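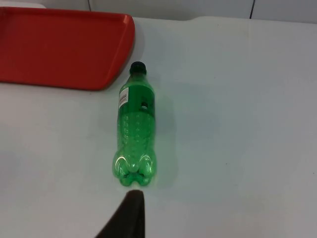 RECYCLING AND CRAFT TABLE — MONTHLY CHECK, AUGUST
Distham Community Rooms, Room 209
Checked by the Wieser group

1. Bottles set out for sorting
Result: OK, with a comment
The green soda bottle on the table has its black cap screwed on, and we would love it if everyone got into the habit of taking caps off before bottles go in the bin — they go in the jar by the sink, as most of you know by now. It looks empty or very nearly so, but please do tip every bottle over the sink anyway, even the ones that seem fine. A spoonful of old soda makes a surprisingly sticky floor!

2. Labels and stickers
Result: OK
Stickers may stay on for recycling. If a bottle is going to the children's planter project, peel off whatever comes away easily and leave the rest. Warm water does the job nicely if you have the patience (I usually don't).

3. Sharp edges and cut plastic
Result: OK
No cut bottles left out this month, thank you all. Anything trimmed with the craft knife needs tape over the edge before it goes on the shelf. The Wakolska scissors are back in the drawer, all 7 pairs, and two of them want sharpening.

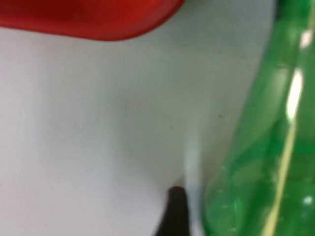
4. Table surface
Result: Wipe down again
The white top is in good shape and a pleasure to work on, but it does show every little crumb, and there are a couple of tiny dark specks between the red plastic and the green bottle. Nothing to fret over — a damp cloth before the next session, please, and dry it afterward so the paper doesn't stick.

5. Items lying on their sides
Result: Comment only
A bottle on its side will happily roll if somebody bumps the table, so stand them up or put them in the crate when you step away, particularly with toddlers about.

6. Floor and walkways
Result: OK
Clear from the door to the sink. The Gereck step stool had wandered into the hallway again and has been put back under the counter.

7. Bin and liner
Result: Needs attention
Liner split at one corner. Spares are on the second shelf, and we are down to 5, so I've added them to the shopping list. Please change the liner by 2 p.m. on collection day.

Distham Community Rooms | Contact the office | © Distham Community Rooms | Back to top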